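Pastmont Oral History Project: spring progress report

Hello again from Pastmont! I promised you a proper update once the recording season got going, and it's going.
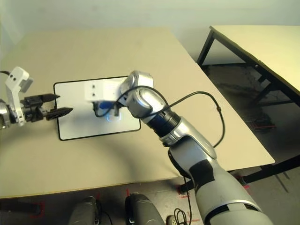 We've now recorded 36 interviews with people who worked at the old Medrano cannery, and word has spread so well that folks are calling us (two of them before 8 a.m., bless them). Most talks run long. I've stopped trying to keep anyone to an hour, and the best stuff tends to come out while we're putting our coats on anyway.

Typing them up is slower than I told you it would be. We have 20 finished and checked, and the rest are in the queue. The machine hum stories are full of cannery slang, so I've started a little word list, and it's already getting out of hand!

Money: $300 of the travel line is left, enough for the Premham trips in May. I'd like to move a bit from printing to typing help, if that's all right with you. The Vedance library has offered us shelf space for the finished booklets, and I said yes on the spot.

Still to do: 2 more group sessions, the photo permissions, and a title. Ideas welcome, because mine are terrible. I'll send the next batch of transcripts as soon as they're checked.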